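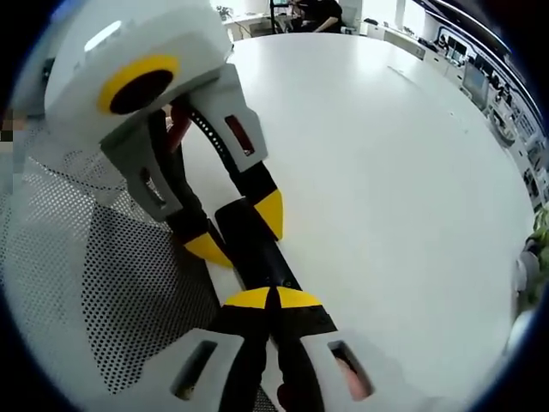

Garment Developer, Running and Outdoor Apparel

Naltance is looking for a garment developer to join our product team in Bramell. The position is full time and starts in July. You will report to Refilwe Kruger, head of product.

About us

We are a company of 13 people making clothes for trail running, hiking and cold weather training. Our styles are few and we keep them in the line for a long time. The best known is the Darkska jacket, a light wind layer that we have changed many times since the first version, mostly in the collar and the cuffs. Last year we also started a small line of base layers under the name Myung, and this line is now growing faster than our team can follow. For this reason we open the position.

Our office and sample room are on the same floor. The people who draw the clothes sit a few steps from the people who sew them, and we would like to keep it so.

What you will do

You will take a style from the first sketch to the approved production sample. In practice this means that you write the tech packs, prepare the measurement charts, order fabrics and trims for sampling, and keep contact with our two sewing partners. You will lead the fit sessions, which we hold on real runners of different body shapes and not only on a stand. You will also read the repair notes. Every garment that comes back to us for repair gets a short note about what failed, and we expect the developer to know these notes well and to use them in the next version.

In your first season you will be responsible for 15 styles, most of them carried over from before with small changes. Three are new: a pair of tights with pockets, a long sleeve top in merino blend, and a rain skirt.

A typical production order for us is 3,000 pieces per style. Some are as small as 100, when we test a new idea in our own shop.

What we ask for

— At least four years of work in garment development, of which some part in sports or outdoor clothing.
— Good knowledge of knitted and stretch fabrics, flatlock and bonded seams, and how they behave after many washes.
— You can read a pattern and correct it. You do not need to be a full pattern maker.
— Clear written English. Many of us speak it as a second or third language, so simple sentences are welcome.
— Readiness to travel to our sewing partners four times a year, usually for three or four days.

It is a plus if you have worked with recycled polyamide, or if you can sew a first prototype yourself. You do not have to be a fast runner. Some of us run, others walk the dog.

What we offer

A permanent contract after a trial period of three months. Five weeks of paid vacation. Flexible hours, but we ask that everybody is present between 10 a.m. and 2 p.m., when the fittings and the fabric meetings take place. You may work from home one day per week, outside of the sampling period. You will receive clothes from each collection, and we expect you to wear them outside and tell us what you do not like.

Salary depends on experience. We will tell you the range in our first call, before you spend more time on the application.

How to apply

Please send a CV and a short letter, not longer than one page, to Refilwe Kruger through the contact form on our careers page. Add two or three pages from a tech pack you have made. You may cover names and prices if your employer requires this. We do not need a photo or your date of birth.

The first talk is by phone and takes half an hour. After it we invite a small number of people to Bramell for an afternoon in the sample room, where we look at one garment together and discuss how you would improve it. We pay your train ticket and the hours you spend with us.

We read applications as they come and answer every one, also when the answer is no. The position stays on this page until it is filled.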